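Über uns
Start – Sortiment – Verleih – Über uns – Kontakt

Plasport gibt es, weil in Tomau einmal eine Kiste Spielküchenzubehör übrig blieb und keiner von uns sie wegwerfen wollte. Es war eine große Kiste. Inzwischen sind daraus 96 Kisten geworden, ein Lager mit undichter Dachrinne und ein Betrieb, der davon lebt, Teller, Becher, Schüsseln und Obst aus Plastik an Kitas, Grundschulen und Therapiepraxen zu verkaufen oder zu verleihen. Unsere Eltern hatten sich für uns etwas anderes vorgestellt. Sie haben sich daran gewöhnt, und zu Weihnachten bekommen sie Geschirr.

Was wir machen

Wir stellen Sets zusammen. Das klingt nach wenig, und an manchen Tagen ist es das auch. Ein Set besteht bei uns aus Geschirr, etwas zum Draufliegen und etwas, das man im echten Leben ausdrücken, schälen oder aufschneiden würde. Kinder brauchen erstaunlich wenig Anleitung, um daraus ein Mittagessen zu machen. Erwachsene fragen gern, was man damit pädagogisch bezweckt. Für sie liegt ein Faltblatt bei, das wir zweimal gekürzt haben und das immer noch zu lang ist.

Unser Katalog führt rund 400 Einzelteile. Die Erdbeere ist das meistbestellte davon und zugleich das Teil, das am häufigsten nicht zurückkommt. Wir vermuten sie in Jackentaschen, unter Heizkörpern und in einer beträchtlichen Zahl von Familienautos. Wer im Verleih eine Erdbeere verliert, bezahlt sie nicht. Wer einen Teller verliert, bekommt eine freundliche Mail – einen Teller muss man schon verlieren wollen.

Die Reihen

Oltia ist unsere Reihe für die Kleinsten: große Formen, wenige Teile, Farben, über die man sich nicht streiten muss. Poojary ist für Kinder, die bereits Restaurants eröffnen und Rechnungen schreiben. Der Unterschied liegt vor allem in der Menge und darin, dass bei Poojary irgendwann jemand nach der Speisekarte fragt. Zwischen beiden Reihen darf getauscht werden. Es wird ohnehin getauscht, wir haben es nur nachträglich erlaubt.

Wie ein Set entsteht

Bevor etwas in den Katalog kommt, liegt es bei uns auf dem weißen Tisch. Dort wird geschoben, gestapelt und diskutiert, ob Ketchup auf einen Teller gehört oder daneben. Die Frage ist seit Jahren offen. Was drei Wochen lang keiner vom Tisch nimmt, wird bestellt. Was ständig im Weg liegt, auch, aber in kleinerer Stückzahl.
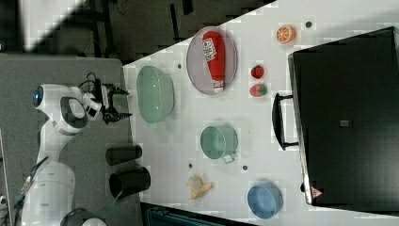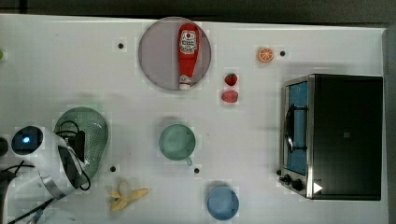
Geschirr, Obst und eine Flasche Ketchup, auf beiden Bildern auf dem Teller. Das untere zeigt auch den Miniofen.

Auf die Farben werden wir häufig angesprochen. Nein, das Geschirr muss nicht zueinander passen. In den Küchen, die wir kennen, passt es auch nicht, und ein Kind, das nur Ton in Ton decken darf, verliert schnell die Lust. Wir mischen also blasse Farben mit kräftigen und überlassen den Rest den Gästen. Eine Kita hat uns einmal gebeten, alles in Beige zu liefern. Wir haben lange überlegt und dann Obst dazugelegt.

Die Rückgabe

Der Verleih läuft über 2 Wochen oder nach Absprache länger. Gut 300 Sets sind im Jahr unterwegs, und jedes kommt ein wenig anders zurück, als es losgefahren ist. Mal fehlt etwas, mal liegt etwas dabei: Bauklötze, ein einzelner Socken, einmal eine echte Mandarine, die den Versand schlechter überstanden hatte als ihre Kollegen aus Kunststoff. Fundstücke schicken wir zurück. Die Mandarine haben wir ausgenommen.

Danach wird gespült, getrocknet und sortiert. Becher zu Bechern, Schüsseln zu Schüsseln, Obst in eine eigene Kiste. Für Teile, bei denen wir uns nicht einigen können, was sie darstellen, gibt es eine Kiste mit der Aufschrift »Beilage«. Sie ist recht voll. Die Kinder hatten mit diesen Teilen übrigens noch nie ein Problem.

Besuch

Das Lager in Tomau kann nach Anmeldung besichtigt werden. Parken bitte im Hof, nicht vor der Rampe. Im Februar ist wegen der Inventur geschlossen, Bestellungen bearbeiten wir trotzdem, nur mit schlechterer Laune. Kaffee gibt es aus echten Tassen, die ebenfalls nicht zueinander passen.

Anfragen zu Ersatzteilen bitte mit Setnummer. Sie steht innen im Deckel der Kiste.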